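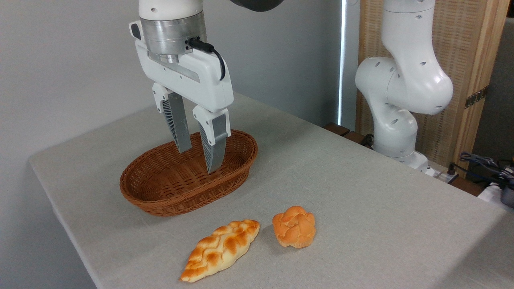
*Figure 5 : pince ouverte, extrémités des doigts à l'intérieur du panier ovale ; les deux objets à ranger se trouvent devant, sur la nappe.*

## 5. Configuration d'une tâche de rangement dans un contenant

Cette section décrit la création d'une tâche de type `depose_contenant` dans Rikier Planner. Elle suppose que l'étalonnage main-œil du poste est valide et que le serveur de perception Tosbridge répond. Les vitesses articulaires restent celles du profil actif.

### 5.1 Déclaration du contenant

1. Ouvrir l'onglet **Scène**, puis **Contenants > Ajouter**.
2. Choisir la primitive `ovale_evase`. Les primitives `boite` et `cylindre` donnent un volume intérieur faux pour un panier aux parois inclinées.
3. Lancer **Ajuster au nuage**. Le module recale le grand axe, le petit axe et la hauteur du bord.
4. Vérifier dans la vue 3D que le contour calculé suit le bord roulé du panier sur toute sa longueur.
5. Enregistrer. Le repère `contenant_0` apparaît dans l'arbre, axe X selon le grand axe.

> **Note.** Un tressage serré produit un nuage bruité sur les parois. Laisser le filtre `lissage_paroi` sur 2. Une valeur supérieure arrondit le bord et fausse la hauteur d'approche.

### 5.2 Déclaration des objets

Les objets allongés et les objets ronds n'utilisent pas la même stratégie de prise.

| Objet | Classe | Axe de fermeture | Symétrie |
|---|---|---|---|
| Pain tressé | `allonge` | perpendiculaire au grand axe | aucune |
| Petit pain rond | `compact` | libre | autour de Z |

1. Dans **Objets**, cliquer sur **Segmenter**. Chaque objet posé sur la nappe doit recevoir un masque distinct.
2. Affecter la classe à chaque masque.
3. Pour le pain tressé, contrôler le sens de l'axe principal. L'extrémité étroite et l'extrémité large sont parfois inversées ; utiliser **Retourner l'axe** le cas échéant.
4. Si le masque englobe l'ombre portée, relever `seuil_plan` à 7 mm et relancer la segmentation.

### 5.3 Pose de dépose

La pose de dépose s'enseigne pince vide et doigts écartés, comme sur la figure 5.

1. Passer le bras en mode guidage manuel.
2. Amener la pince au-dessus du panier, puis descendre jusqu'à ce que les deux extrémités soient sous le niveau du bord.
3. Contrôler que ni l'un ni l'autre des doigts ne touche la paroi.
4. Quitter le guidage manuel et appuyer sur **Capturer**. La pose est enregistrée dans le repère `contenant_0`, ce qui permet de déplacer le panier sans nouvel apprentissage.
5. Renseigner les paramètres :

```yaml
depose:
 repere: contenant_0
 degagement_z_mm: 90
 marge_paroi_mm: 9
 ouverture: relative
 retrait: vertical
```

> **Attention.** La marge de paroi est calculée doigts à l'ouverture demandée. Avec `ouverture: maximale`, le planificateur ne recalcule pas l'encombrement et les doigts peuvent accrocher le bord au retrait.

### 5.4 Second bras et volumes interdits

Lorsque deux bras partagent la table, le bras inactif doit figurer dans la scène de collision.

1. Cocher **Bras B > Obstacle statique**.
2. Synchroniser les positions articulaires. Un modèle resté en position d'origine ne correspond pas à la posture réelle du coude.
3. Ajouter un volume `interdit` sur la zone des câbles, derrière l'embase, et un autre sur la cloison.
4. Contrôler le câble du poignet : le modèle standard l'ignore. Activer `gaine_poignet` et limiter la rotation du dernier axe.

> **Attention.** La simulation ne remplace pas l'essai à vitesse réduite. Garder l'arrêt d'urgence à portée de main pendant tout le premier cycle.

### 5.5 Essai et messages

Exécuter la tâche avec **Pas à pas**. Le planificateur effectue jusqu'à 5 tentatives par segment avant de renvoyer une erreur.

- `E_IK_BORD` : pose de dépose trop proche de la paroi. Reprendre le 5.3.
- `E_MASQUE_FUSION` : deux objets sous un seul masque. Les écarter, puis segmenter.
- `W_REPERE_ANCIEN` : panier déplacé depuis le dernier ajustement. Relancer **Ajuster au nuage**.

Les journaux sont écrits dans `/var/log/rikier/taches`. Pour une erreur absente de la liste, joindre le journal et l'export de scène à la demande adressée à Tahira Rana, support Plemdale.

Révision du 14 juin 2024. Le paramètre `gaine_poignet` remplace `cable_outil`, retiré en avril.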